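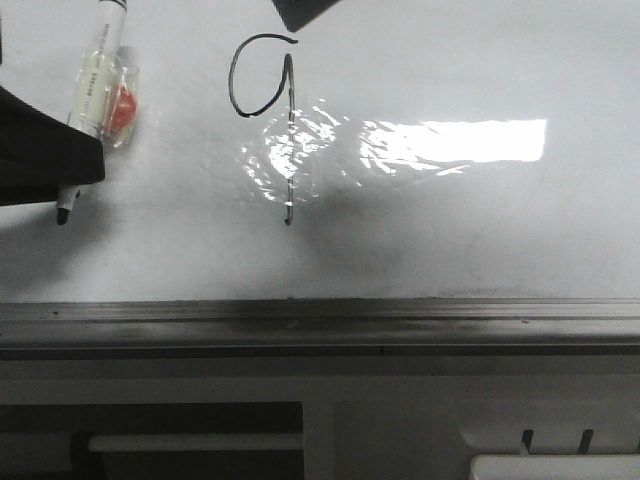 Numeral 9 on the station whiteboard, marker held in the gripper. Glare crosses the lower stem.

Jondton Whiteboard Digits: data card and collection rules

May
Maintained by Melati Osman and Ingvar Damgaard

Scope

Jondton is a set of 400 teleoperated episodes in which a robot arm writes single numerals on a whiteboard with a dry-erase marker. The card covers what is in the set, the rules operators followed, and the rules reviewers apply when deciding whether an episode stays. Anyone adding episodes must follow the same rules. Episodes recorded under other rules go in a separate folder with their own card.

The set does not cover erasing, multi-digit numbers, letters or capping and uncapping the marker.

Contents

Each episode folder holds the fixed camera video, joint states, gripper width, the instruction string and a review record. Instruction strings have one form: "write the number N", with N as a digit. Spelled-out numbers are rejected by the loader.

Episodes were recorded by four operators at the Ukska station. Operator codes are in the review record. Names are not, and must not be added to free-text notes.

Before recording

1. Wipe the writing area. Residue from earlier erasing is allowed if no earlier digit can be read through it.
2. Test the marker by hand on a corner of the board outside the writing area, then erase the test stroke. Replace the marker if the line has gaps.
3. Seat the marker in the gripper with the nib pointing at the board. Wraps or padding on the barrel are allowed, but must stay clear of the nib. Log any wrap under marker_fixture.
4. Check that the emergency stop is within reach of the operator's free hand. A second person must be in the room whenever the arm is powered.
5. Keep hands off the board and the tray while the arm is enabled. If the marker slips, disable the arm first and then reseat it.

Lighting

Reflections on the board are permitted. An episode may be kept when glare covers part of a stroke, provided a reviewer can identify the digit from the final view without reading the instruction string. The reviewer sets glare to none, partial or blocking. Episodes marked blocking are excluded from the default split and remain available under /extra.

Do not move the camera to avoid glare during a session. If the camera has to be moved, end the session, recalibrate and open a new one. Mixed camera poses under one session ID were the most common fault in the first review round.

Shadows from the arm are not labeled.

Stroke rules

Writing must start from a hover pose with visible clearance from the board. Operators may lift and re-enter within a digit. They may not trace over a finished stroke to darken it. A faint line is kept as it is and tagged line_weight: faint or line_weight: uneven.

Shape is judged loosely. Lopsided or open loops are accepted, and so are hooks at the end of a stem. The test is legibility, applied by two reviewers working separately. When they disagree, the episode goes to a third, currently Oanh Lò. Her decision is final for that release and is stored next to the first two.

Two cases caused repeated disagreement and now have fixed answers:

A 9 with an open bowl counts as a 9 if the gap is smaller than the width of the bowl. Otherwise mark it ambiguous.

A 1 with a foot and a flag counts as a 1. A 7 with a crossbar counts as a 7.

Contact force

The force limit is set in the controller config and must not be raised to rescue a dry marker. If the limit trips, the episode is saved with outcome: aborted. Do not delete it. Of the 400 episodes, 58 are aborted or ambiguous. They are listed in exclusions.csv with a reason code for each.

Splits

The default split is made by session. A session never appears in both train and test. Random splits by episode leak residue patterns on the board between the two, and results from them should not be reported as Jondton results.

Known limits

One board, one station, one camera position per session. Digit size varies more between operators than within an operator, so models may pick up operator habits. Line weight tags were added after collection by Ismael Sampaio and were checked by one person only. The force signal has an offset in the early sessions; the correction is in tools/force_offset.py and is not applied by default.

Reporting problems

Open an issue with the episode ID and the rule you think it breaks. Label corrections are merged on Wednesday. Changes to the rules themselves need a short written reason and sign-off from both maintainers, and they take effect at the next release. Earlier episodes are not relabeled unless the change says so.

Related

Moleck: erasing and wiping episodes, same station
Ezeani: marker pick and place from a tray
Force offset notes, by Eyvindur Arnardóttir
Reviewer guide, version 3
Exclusion reason codes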